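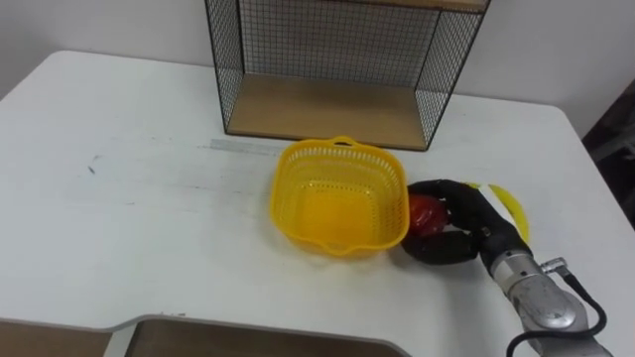
Fruit in a plastic basket vs. loose on the counter - does it matter?
Kitchen & Pantry > Storage and Organizing

plumline49
I keep reading that apples need "airflow" and that a basket with holes in the sides will make them last. My sister swears by it. She bought the Ranov wire shelf and a couple of small plastic baskets to go on it, and now she talks like she discovered refrigeration. I paid $6 for one basket to see what the fuss was. So far my apples look like apples. Has anybody here compared the two, or is this one more thing we all repeat to each other?

drawerdweller
Airflow matters if you've got damp fruit or a lot of it piled up. For a few apples on a counter in a normal kitchen I doubt you'd ever see a difference. The fridge beats any basket. Put them in the crisper and forget about them.

Tae-yang Wi
I disagree with the crisper part. You forget about them, and that is the problem. I found apples in mine in November that I'd bought for a pie I never made. Fruit that sits out in a bright basket gets eaten. I don't care about the science of it.

plumline49
OK, but that's an argument for a bowl. I own a bowl.

Tae-yang Wi
A bowl doesn't have a handle.

drawerdweller
Who is carrying their apples around?

Tae-yang Wi
Me, every time I wipe the counter. Lift, wipe, put back.
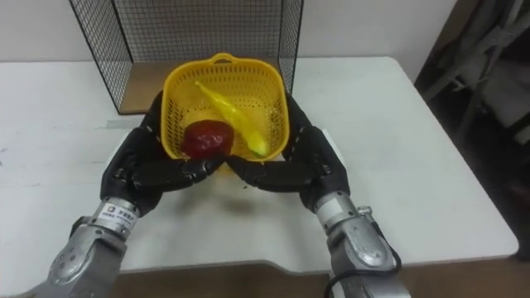 mrs_halfpint
The shelf is the part I'd question before the basket. I had a Khosravi one with mesh sides and a board in the bottom, and the board was the weak point. Anything that leaked went under it and stayed there. So I stopped storing fruit straight on the wood and went over to baskets, and they do help, up to a point. A small squarish one with rounded corners and a loop handle at the back is easy enough to pull out, but tip it toward you even a little and whatever is in it rolls to the front. With two things in there you won't care. Fill it to the top and you'll be chasing apples across the floor.

plumline49
Did yours come with the board already cut to size? My sister's rocked until she stuck folded cardboard under one end.

mrs_halfpint
Cut to size, supposedly. Mine rocked too. I ended up sanding one edge.

Rusudent_fan
You two are buying the wrong shelf. I've had the Rusudent two-tier for years and it doesn't rock. Black metal, wood boards, same look as all the others, but the boards are screwed down.

drawerdweller
How much?

Rusudent_fan
$119 when I got mine.

drawerdweller
For a thing that holds apples.

Rusudent_fan
It holds a lot more than apples. Bread on top, onions and the toaster manual on the bottom.

plumline49
I'm with drawerdweller. I could buy a lot of apples for $119 and eat them before they went bad.

quietkettle
Has anybody had trouble cleaning these baskets? All those little holes. I have a white table in the kitchen and it shows every gray smudge, so I wipe it down daily, and then the basket goes back on top with who knows what stuck in the sides. Mine has a solid bottom, which at least keeps crumbs in one place, but it also means any juice just sits there under the fruit. So where is this airflow coming from, exactly? Not from underneath.

mrs_halfpint
Old toothbrush and dish soap. The solid bottom is a fair point, though. I put a paper towel in and change it on Tuesday when the trash goes out.

Tae-yang Wi
Paper towel is a good idea. I've been rinsing mine and leaving it upside down on the rack, and it does take a while to dry in the corners.

drawerdweller
So now we have a basket, a shelf, cardboard, sandpaper, a toothbrush and a weekly paper towel. My crisper has a drawer.

Tae-yang Wi
And old apples in the back of it, I bet.

drawerdweller
I'm not going to go look.

plumline49
I'll do it the dull way. Same bag of apples, half in the basket and half in the bowl, same end of the counter, and I'll write down when the first one goes soft. I expect no difference. If the basket wins I'll tell my sister, but not right away.

quietkettle
Keep the bananas away from both or you'll ruin it. And use a solid-bottom basket, please, so it's the same as mine.

Rusudent_fan
Should be on the shelf, too, if you're testing what people really do. A basket on a table is a different setup.

plumline49
I don't own the shelf. That's my sister. She has a Tanska one in the garage she never put together, so maybe I can borrow that. Will post when something rots.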